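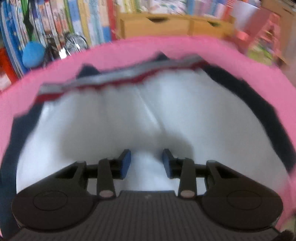
Folding the jacket that won't fold

31 January 2022

I have been putting off the winter jackets for weeks (okay, since the holidays) and today I finally got one of them onto the bed and dealt with it. It's the navy and white zip one, the shiny one, and it is my least favorite thing in the whole apartment to fold. It slides! You get one side where you want it and the other side creeps off toward the edge of the mattress.

My trick, if you can call it that, is the pink towel. I spread it over the bed first and the jacket stays put so much better than it does on a bare sheet. I got the towel in August at the Takik outlet out past Cinham, mostly for the cartoon pattern pressed into it, and it has never once been near the bathroom.

The other thing I'll say is don't start with the sleeves. I did that for years. Start with the big white part in front, get your palms flat on it and push the air out from the middle. It puffs up like bread dough and you have to be a little bit rude to it. 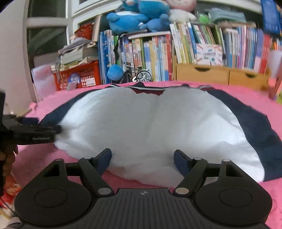

What I do about the sleeves

Once the front is calm, pull both sleeves straight out to the sides and smooth them down to the cuffs. Then one comes across the front, then the other on top. I used to tuck them behind, the way my friend Shazia Qureshi does hers, but hers is a thin little windbreaker and mine ends up looking like it's wearing a backpack.

After that it's the bottom hem up to the middle, and then once more to the collar. The hood goes in last, folded down over the whole bundle so it holds everything shut. Squeeze, sit on it if you need to, and put it on the shelf before it changes its mind.

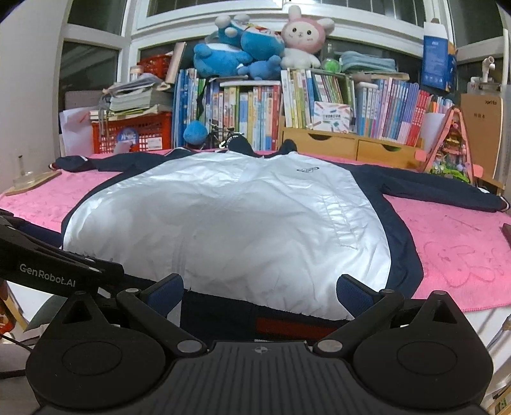
Zip it up before you do any of this, by the way. I've gone back and forth on that. Zipped all the way it traps air, so I leave the top four inches or so open and let it breathe out through the neck while I press. And check the pockets! Last winter I put away a bus pass from the Imotcombe trip with most of the fare still on it and didn't find it until it had expired.

I still have the gray parka to do and I'm not looking forward to it, that one has a belt. The sweaters can wait until I've cleared the shelf for them.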